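Home | Ask | Browse topics | Garden & Yard | Sign in

Is a rain barrel worth it or am I being sold something?

ritville_renter
Posted in August | 11 replies hidden | Print | E-mail this page

The council in Ritville has been pushing rain barrels all winter and now the hardware place in Goddale has them stacked by the door. The one they keep steering me to is a Skindano, and with the stand and the diverter kit it comes to $591. For a plastic tub. The bloke at the counter told me it would pay for itself, and when I asked how long that takes he changed the subject to leaf guards.
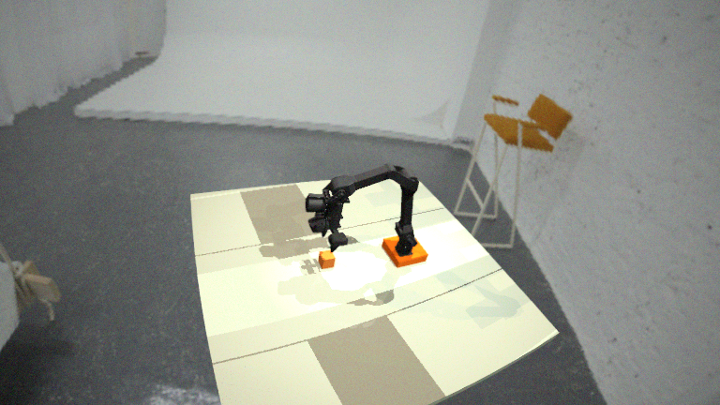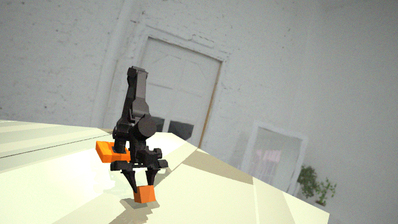
I have a small back garden, a few tomatoes, a lemon tree in a pot and a strip of grass I don't care much about. My water bill isn't frightening. Half of it is a fixed service charge, and that won't budge if I collect every drop that lands on the roof. The brochure has a graph on it with no numbers up the side, so you can imagine how I feel about that.

Has anybody here had one long enough to say whether it saved them money? I'm after people who have looked at their own bills. I already know it's good for the planet, the brochure said so on every page.

Share (5) | Save | Report

gutterwise
7 people found this helpful

I've had one for years and I'd say your nose is working fine. On money alone you will be waiting a very long time. Tap water is cheap where I am, and the trouble with a barrel is that it fills in one decent storm and then the rest goes down the drain as usual. When it's dry and you want the water, you empty it in a few evenings and then it sits there until the weather turns. My bills before and after look the same to me, and I did go back through them.

I'd still have one, but I wouldn't pay that price. A second-hand food-grade drum does the same job. Ask what was in it before and walk away if they can't tell you. You need a tap near the bottom, a fine screen over the top so mosquitoes can't breed in it, and an overflow hose that runs well away from the house. Put it on something solid and level. Concrete blocks are fine on firm ground. A full barrel weighs more than people expect and a tall wobbly stand is asking for trouble, especially with kids about.

Also check what your roof is made of. If there's old lead flashing or treated timber up there I wouldn't put the water on anything you plan to eat. Keep it for the grass.

And you said renter in your name, so ask before anyone cuts into the downpipe. Landlords get funny about that.

Share | Report

Tank_and_file
5 people found this helpful

Disagree with the above a bit. If you're ever on restrictions a barrel is the difference between tomatoes and no tomatoes, and you can't put that on a bill. I have the Nazarenko slimline, no complaints except the tap drips. Check for a rebate before you buy, some councils want you to apply first and won't pay out on an old receipt. Ours wanted the plumber's invoice as well, and it ate most of what we got back.

Share | Report

ritville_renter
Replying to gutterwise

Thanks, that's about what I suspected. Rang the council on the rebate and was told to look at the website, which told me to ring the council. Will try a drum, if the landlord agrees.

Share | Report

More in Garden & Yard | Back to top | Print | E-mail this page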